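FILM GENRES: DISASTER AND SURVIVAL
Unit 4 handout: Cutting between many characters
Instructor: Noeline Cartwright
Revised June 28, 2019

Read this before the screening of Titby. The clip list is at the end. Terms in capitals will be used in the written assignment.

4.1 The ensemble problem

Most genre films give the viewer one person to follow. A disaster film usually has six or more, and they often don't meet until the last third. The script has to keep each of them alive in the viewer's memory while the others are on screen.

Two measures are used in this unit.

ABSENCE: the screen time between a character's exit and that character's next appearance.

LOAD: the number of open story lines at a given point. A line is open once a character has a stated problem and closed when the problem is solved, the character dies, or the film drops it. A dropped line counts as closed from the last scene in which it is mentioned.

Load normally rises through the first act and falls in steps. Absence is less regular. A long absence early in the film does more harm than one late in the film, when faces and names are already known.

4.2 Case: Ruawai

Ruawai (directed by Tipene Tamihana) concerns a river town in the week before a dam fails. The town has 2,000 residents and the film follows seven of them. The dam breaks in minute 55 of a film that runs just under two hours, so the event sits close to the midpoint. Compare this with Unit 3, where the event came in the first ten minutes. 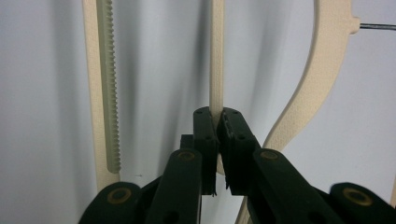 Before the break, Tamihana cuts on place. Each scene ends on a location that the next character is about to enter: the bridge, the school gate, the pump house. The viewer learns the map of the town without a map being shown. After the break, he cuts on water level. Scenes are ordered by height above the river, lowest first, and the order holds even where it forces a small step back in time.

Note the following:

Load reaches seven in minute 31 and stays there until the break. There is no death or resolution in that stretch.

The longest absence belongs to the schoolteacher. She leaves in minute 38 and comes back in minute 61. Her return is prepared by sound. We hear the school bell in two scenes that belong to other people.

The engineer's line is dropped. His last mention is in a phone call he takes no part in. Students often mark this line as open to the end. Under the definition in 4.1 it is closed.

Philomena Geraghty's essay in the course reader argues that the seven characters are one character divided by height, and that the town is the real lead. You may use this reading in the assignment, but support it from the cutting. Plot summary alone will not be accepted as support.

4.3 Case: Titby

Titby (directed by Jannik Hinrichs) has almost the same premise on a smaller scale. A fishing village of 600 people is cut off by ice in January. The danger is slow and there is no single event to place. Hinrichs uses a day count in its place, shown as a plain title card at the start of each section.

The cards do three jobs. They give the viewer the time passed. They reset absence, as a character missing for a whole section is understood to have been living through it off screen. They also let Hinrichs leave out all scenes of decision. We see the village before the boats are burned for fuel and after, and the argument itself takes place between two cards.

Load in Titby never goes above four. The film is often called slow for this reason, but its average scene is shorter than the average scene in Ruawai. Keep the two ideas apart in your writing. Pace is scene length and cutting rate. Load is open lines.

4.4 Assembling a line chart

The chart is drawn by hand on a wide sheet, one horizontal row per character, with time running left to right. Work in pairs.

1. Rule the time axis first. Use one unit per minute of running time.

2. Enter the characters in order of first appearance. Do not reorder them later by importance.

3. Draw a solid bar for each period on screen. A character who is heard and not seen gets a broken bar.

4. Mark the opening of each line with a circle and its close with a cross. Mark a dropped line with a cross in brackets.
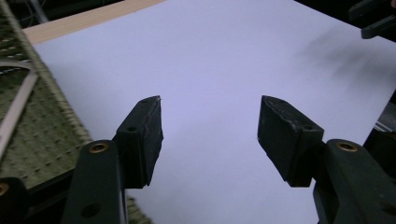

5. Add up the open lines at every tenth minute and write the figure along the bottom. This row is the load curve.

6. Circle the longest absence on the chart. State in one sentence how the film prepares the return, or that it does not.

4.5 Assignment

Chart one reel of Skendcombe (directed by Brodie Merrick) and write a commentary on it. The chart carries 45 points and the commentary 55, for a total of 100. The commentary should compare Merrick's handling of absence with one of the two cases above.

Skendcombe contains a radio announcer, Fira, who is heard in nearly every scene and seen twice. Decide how to enter her and keep to your decision.

4.6 Clips for class

Ruawai: minutes 28 to 40, minutes 53 to 62
Titby: sections 1, 2 and 6
Skendcombe: opening only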